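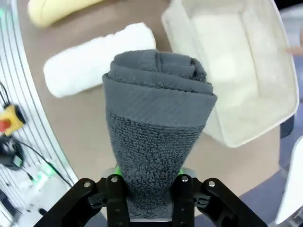

What is slip-through failure in robotic towel handling? It is a fault in which a rolled towel leaves a robot gripper during a lift or a transfer while the control program still believes that the towel is held.

**Slip-through failure** (also *silent drop* or *core slip*) is a type of grasp fault in robots that handle rolled or folded textiles. The name was first used in the maintenance notes of the Penry laundry line at Trostwood, where the fault was studied by the engineer Svitlana Zakharchenko. It is treated as a quality problem in most cases, and as a safety matter when people work near the robot.

## Mechanism

A rolled towel is not a solid body. It is a spiral of soft layers, and the pressure of two fingers acts first on the outer layers only. If the roll was made with low tension, the inner layers can move along the axis of the roll while the outer layers stay between the fingers. The towel then becomes longer and thinner, like a telescope, until the weight of the moving part pulls the rest out.

The place of the grip has a strong effect. A towel held upright by its base, with the woven border near the free end, is gripped on looped terry pile. The loops give good friction but they also compress, so the fingers continue to close after first contact. When the towel is turned over and the border comes into the grip, the surface is flatter and the same closing force may not be enough.

## Detection

The fault is difficult to detect because many grippers report only two things: the finger position and the motor current. With a rigid object, a finger position above zero means that something is held. With terry cloth, one outer layer can keep the fingers apart after the main part of the roll has fallen. Status lights on the gripper housing usually show power or communication, and an operator should not read them as a sign of a good grasp.

A wrist camera can help, but it has limits of its own. A large towel covers much of the view, and another towel of a similar color on the table may be taken for the held one. Zakharchenko recommended comparing the picture before and after a short test lift, and looking at the top of the roll — the spiral should keep its shape.

## The Taltine incident

The best known case happened in January at the Taltine packing room, where a robot arm placed rolled towels in open fabric bins. The arm lost a towel above a bin but continued its program, and the towel hung from the fingers by one layer. At the next cycle the loose end went under a cable at the robot base and pulled it from its connector. The arm stopped in an extended position.

No person was hurt. The operator, Carys Gittins, had reached toward the towel a moment earlier and took her hand back when the arm began to move. Her report stated that she had not pressed the emergency stop, as she had understood the pause between two cycles to be a full stop. The review found the following causes:

- the grasp check used finger position only
- the cables near the base had too much free length
- the pause between cycles had no light or sound signal

The review examined 300 recorded cycles and found 2 further silent drops which had not been reported. In both, the towel had fallen into the correct bin by chance, and the cycle was counted as good.

## Prevention

Common measures are a test lift after each grasp, a slower transfer speed, and tighter rolling before the towels come to the robot. Nandance, a gripper control program used at Trostwood, added a "soft roll" mode in version 153. It closes the fingers in two steps and measures again after the pile has settled. The mode adds a short delay, and some sites have turned it off for this reason.

Higher force alone is not recommended. It can mark the pile, and in a loose roll it may push the inner layers out sooner.

## See also

- Grasp verification
- Protective stop
- Cable management in robot cells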